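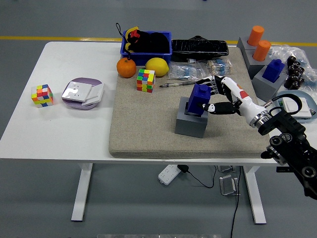

Why does a robot hand keep holding a part after the release command has gone out?
Most often the fingers did open, but one of them is still touching the part and dragging on it, or the controller marked the command as done before the fingers finished moving.

Transka forum > Hands and grippers > Faults

Block comes back out of the base on retreat
Started Tuesday, November 15, 2022

shimstock
Looking for ideas on a release fault. Task is a peg style insert: blue block with a knob goes into a gray base, hand opens, arm backs off. Multi-finger hand, right arm, running Greretura 3 for the sequencing. It worked for most of June and then started failing now and then. The insert is fine. When the arm retreats, the block tips or comes up out of the base, and once it went off the table and hit the floor. The log says hand open every time.

I have the table covered with the usual mix of parts, and the release only goes bad on the knob blocks. The orange cylinders have never done it. 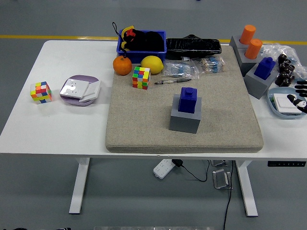

Block in the base, hand over at the tray side.

pawl_and_ratchet
What is your wait between open and retreat? If you are going by the "done" flag, don't. On ours the flag comes up when the command is accepted. The fingers are still moving at that point.

shimstock
I was going by the flag. Where do I get a real finished signal?

pawl_and_ratchet
Read the finger positions and wait until they stop changing. Or put in a fixed wait to test the idea first. Try 2000 ms. It's slow but it will tell you if timing is the problem.

grayfloor70
I don't think it's timing. If the flag was the whole story the cylinders would fail too. Look at your retreat direction. You grab that block from the side with the fingers wrapped around one face. If the arm goes straight up, a fingertip can catch under the knob and lift it. A cylinder has nothing on it to catch.

pawl_and_ratchet
Cylinders could be a looser fit in the hand and let go sooner. Doesn't rule out timing.

grayfloor70
It doesn't, but he has a part with a ledge on it and a part without, and only one fails. I'd start there.

Lulten_user
Third thing to check is the mat. We had a soft mat under our fixtures and the base would rock when the arm pushed down. Then the block went in at a slight tilt and jammed against the fingers. We screwed the bases to a plate and never went back. I know people like the soft surface for dropped parts, but I wouldn't use one for inserts.

shimstock
The mat stays, other tasks need it. I can tape the base down for a test.

Ran both tests this afternoon, 18 cycles each, base taped.
With the 2000 ms wait and the old straight-up retreat: 3 bad releases.
With the old timing and a sideways retreat before going up: no bad releases, but I could hear a finger scrape the block on a few.

grayfloor70
So it's the knob.

pawl_and_ratchet
The scrape is the fingers still opening while the arm moves. You have both problems. Fix both.

Prothero_bench
Before you run more of these, what stops the arm when a block goes off the table? You said one hit the floor. If somebody reaches in to get it while the sequence thinks the hand is open and carries on, that is worse than a lost part. Ours goes to a full hold if the finger current doesn't drop after open, and it needs a reset by hand.

shimstock
Right now nothing stops it. It goes on to the next part.

Prothero_bench
Then I'd stop running it unattended until that's in. Speed down too - we cut ours to 70 percent of normal for any move right after a release.

Lulten_user
Agree on the hold. I still say bolt the base down.

shimstock
Current check is going in tomorrow, then the position wait. Keeping the sideways retreat. I'll post the log from the next run.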